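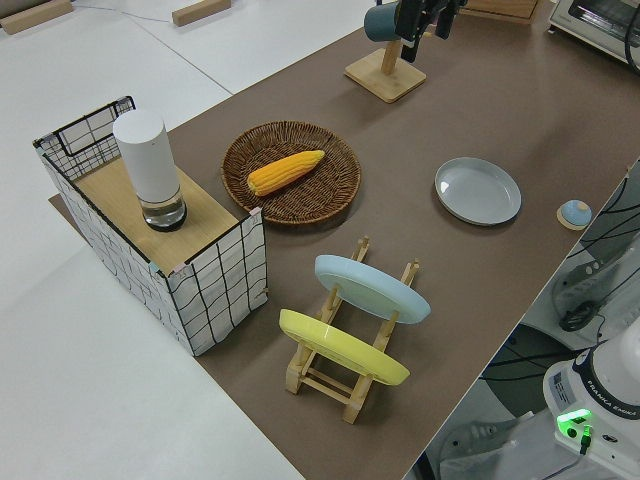 Yeshi Assefa wrote in to say that the single best thing she ever did for her demonstration sets was to stop tidying up between takes, and I have been thinking about it ever since I read her note. Her first batch was 110 mug pickups, every one starting from the same spot with the handle pointing the same way. The policy learned it beautifully. Then she turned the mug a quarter turn and the arm closed its fingers on air.

So that's where I'll start this round of tips, all of them for people teaching an arm to do kitchen jobs by showing it how. I love this stuff and I could go on all day, but I'll try to keep to the things that saved me real time.

Setting the table

Move things more than feels natural. You think you're putting the mug "somewhere else" and you're putting it two inches over. I keep a short list of starting layouts taped inside a cupboard door and roll dice to pick one. It feels silly for the first ten minutes and then you forget you're doing it.

Leave the other dishes out. A kitchen counter has stuff on it, and a system that has only ever seen one mug on a clean table gets rattled by a plate. Corn, a bread basket, a toaster oven off to the side, whatever you have. Change which ones are out every 20 takes or so.

Use dishes in different colors if you can. A yellow plate and a blue plate in the same rack make it much easier to record "take the yellow one" and have it mean something. Thrift stores are wonderful for this! I bring home single plates all the time.

Matte is kinder than shiny. Glass and polished metal throw bright spots that move when you do. Keep some in the set, but don't make your very first task a drinking glass.

A flat cover over the worktop is worth the trouble. Plain brown or gray, no pattern. Tape the underside, and check the corners each morning, since a curled corner will catch a plate rim and spoil a good take.

Mug trees and dish racks

These are my favorites, and they're harder than they look. With a mug tree, the lift has to come before the pull. People at the controls do it without thinking, then get tired and start dragging the handle straight off the peg. If you see yourself doing that, take a break. The arm will copy your tired version just as faithfully as your good one.

Weigh down the base of the tree if it's light. I use two stick-on felt pads and a lump of museum putty.

For racks, start with one plate, then two with an empty slot between, then two side by side. Fingers need somewhere to go. Come in from above and pause a moment before you close. That small pause helps a lot later when you're trimming the recordings, too.

Keep the failures (some of them)

I used to delete every fumble. Cormac Mulligan talked me out of it and he was right. If you miss the handle, back off, and get it on the second try, that's a recovery, and recoveries are gold. What I do throw away is anything where I bumped the table, or sneezed, or reached in with my own hand to help.

Label while you still remember. One line per take: what you asked for, whether it got done, anything odd. I did 1468 takes last winter and put off the labels until February, and I would not wish that week on anyone.

How many is enough?

Everybody asks. For one mug off one tree, I've had decent behavior from around 200 well-varied takes. For a whole chore (empty the rack, stack the plates, hang the mug) I plan on 1000 and hope to stop sooner. Train early on a small pile and look at what goes wrong. It tells you which takes to record next, and it's such a thrill the first time it half works.

Odds and ends

Tie cables up so they can't reach the work surface. Velcro straps, never zip ties, as you'll be moving them again.

Record at different times of day. My afternoon takes all had a stripe of sun across the table and my arm was hopeless after dinner until I did an evening set.

Wipe the finger pads with a damp cloth and let them dry. Real food leaves a film. Corn is surprisingly bad for this.

Short sessions. Forty minutes, then get up. Your wrists set the quality of the data.

Swap operators if you can talk a friend into it. Yeshi approaches a handle from the left and I come in from the right, and the mixed set handled turned mugs better than either of ours alone. We did argue about whose plates took longer.

Back up to two places before you clear the machine. I name folders by task and layout number, so "mugtree_07" - it's dull, but I can find things.

Next time I want to get into lids and boxes, which I'm still bad at. If you've got a way to show an arm how to lift a loose wooden lid without the whole box coming along, please send it in.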